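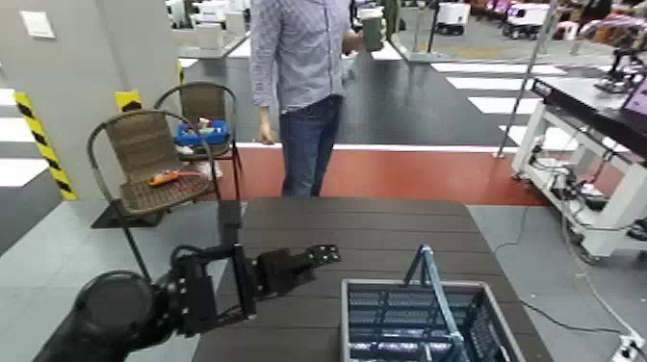 Abb. 6.1: Tisch mit grauem Korb, dahinter ein grüner Becher mit weißem Deckel

Kapitel 6
Ein Tastendruck ist kein Tastendruck: Prellen und Entprellen

Von Przemysław Górecki, 05.04.2022
Zuletzt aktualisiert: November 2022
Kategorie: Elektronik & Selberbauen > Lehrbuch > Eingabegeräte

Im vorigen Kapitel haben Sie ein Bedienpult verdrahtet, und vermutlich sind Sie stolz darauf. Behalten Sie dieses Gefühl noch einen Moment. Jetzt schließen wir den ersten Taster an einen Zähler an, und danach wird es eine Weile weniger erfreulich.

Der Aufbau ist schlicht. Ein Taster verbindet einen Eingang des Mikrocontrollers mit Masse, ein Pull-up-Widerstand hält den Eingang im Ruhezustand auf High, und das Programm erhöht bei jeder fallenden Flanke eine Variable um eins. Auf dem Papier lässt sich daran nichts falsch machen. Am Versuchspult Maldale, das uns durch dieses Buch begleitet, wurde der Taster sechsmal gedrückt. Auf der Anzeige stand 52.

Czesław Kwiatkowski, der das Pult gebaut hat, verdächtigte erst die Anzeige, dann das Netzteil und schließlich den Hersteller des Tasters. Die Firma Sekon bekam eine längere E-Mail. Sie antwortete höflich in einem Satz und legte ein Datenblatt bei, auf dessen Seite 2 alles stand. Die Zeile hieß »Prellzeit«, und Kwiatkowski hatte sie für eine Formalität gehalten, etwas in der Art der Lagertemperatur.

6.1 Was im Taster geschieht

Ein mechanischer Kontakt besteht im einfachsten Fall aus zwei Metallteilen, von denen eines federt. Schlägt das bewegliche Teil auf das feste, springt es zurück, schlägt wieder auf, springt noch einmal und kommt erst nach einigen Millisekunden zur Ruhe. Elektrisch gesehen wird der Stromkreis dabei mehrfach geschlossen und geöffnet. Der Mensch am Pult merkt davon nichts. Der Mikrocontroller merkt alles und nimmt es leider ernst.

Beim Loslassen wiederholt sich das Spiel – meist kürzer, dafür zu einem Zeitpunkt, an dem im Programm keiner mehr damit rechnet. Viele Fehler, die in Foren als »sporadisch« beschrieben werden, gehören in diese Familie.
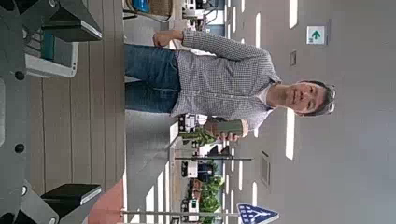
Prellen ist eine Eigenschaft des Kontakts, und gutes Zureden hilft ebenso wenig wie ein besonders entschlossener Daumen. Anfänger drücken trotzdem gern fester. Der Gedanke liegt nahe, denn im Alltag funktioniert er: Der Mann im karierten Hemd hat den grünen Zylinder um die Mitte gefasst, und mit einem solchen Griff ist für die Hand die Sache eindeutig. Zwischen »gehalten« und »nicht gehalten« vermutet sie keine weiteren Zustände. Im Taster liegt zwischen Finger und Kontakt aber noch eine Feder, und die hat eigene Ansichten über den Ablauf.

6.2 Zwei Wege zur Ruhe

Das Problem lässt sich auf zwei Arten behandeln. In Hardware glättet ein RC-Glied die schnellen Wechsel, und ein nachgeschalteter Schmitt-Trigger macht aus der gemächlichen Kurve wieder eine saubere Flanke. Das kostet Bauteile und Platz. In Software wartet man nach einer erkannten Änderung eine kurze Zeit ab und fragt den Eingang dann erneut ab. Das kostet Nerven, vor allem wenn das Warten mit einem delay() mitten in der Hauptschleife erledigt wird und währenddessen das halbe Pult stillsteht.

Wir beginnen mit der Software. Auf dem Board von Grevier, das für alle Übungen genügt, ist der Eingang schon vorbereitet. Wer statt dessen das ältere Petrenko-Board verwendet, muss den Pull-up selbst einlöten und findet den Schaltplan auf Seite 185. Den Zähler lassen Sie bitte angeschlossen, auch wenn seine Angaben Sie kränken. Wir brauchen ihn in Abschnitt 6.3 als Zeugen.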